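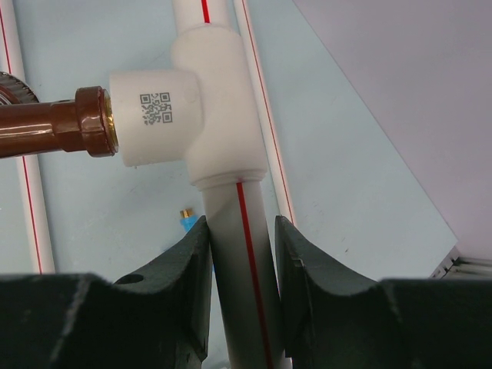 May 8, 2022 – Tee and branch, dry fit

Spent the morning on the branch line. White tee, red-striped pipe above and below, the brown metal assembly offered up to the side branch nut first. The brass ring at the mouth of the nut sits against the face of the branch. I left the QR code on the branch alone, as I want it readable later.

The upper run is marked for a cut at 252 mm. I measured it twice and got the same figure, then measured from the wrong shoulder and got 5 mm more, so the shoulder is now noted on the drawing. The stripes serve as my witness line: if they line up on both sides of the tee, the pipes have not rotated.

Halima Urio called from Lyimo after lunch. The replacement seals ordered in February are still on back order, and she can let me have 4 from her own stock. Agreed. She prefers to do the branch before the riser is clipped. I prefer it after – the riser moves otherwise, and the tee moves with it. We left it there.

Read the Grorkia sheet again for the nut. It gives a torque for the smaller size only. Wrote to them asking for the other value.

Tomorrow: deburr the offcuts, clean the threads, find the 19 mm clips. Also return the Zoduvell cutter, overdue.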